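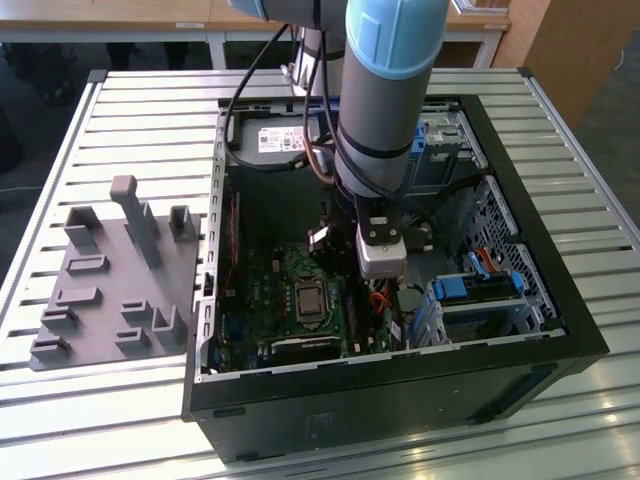 Item 2: arm and gripper over the open desktop case, fixture plate at left.

Stoddale Disassembly Cell, Gripper Review Meeting
Minutes, August

Present: Hannelore Rieger (chair), Zulema Troncoso (minutes)

1. Minutes of the previous meeting
Approved without changes.

2. Gripper comparison
Ms. Troncoso reported on the trials of the Stöcker and Gotov grippers. Each was run on the same set of desktop computers, for a total of 219 picks. The Stöcker unit dropped 12 parts and the Gotov unit 13. The chair noted that this difference is too small to support a purchase. Cable contact remains the main cause of stops with both units.

3. Fixture plate
The printed plate will stay in its present position beside the case until the second series is complete.

4. Controller
Brultex has offered a loan controller for four weeks. Accepted, subject to a safety check.

Actions
HR: reply to Brultex.
ZT: repeat the cable trials with both grippers at reduced speed.

The meeting closed at 4 p.m.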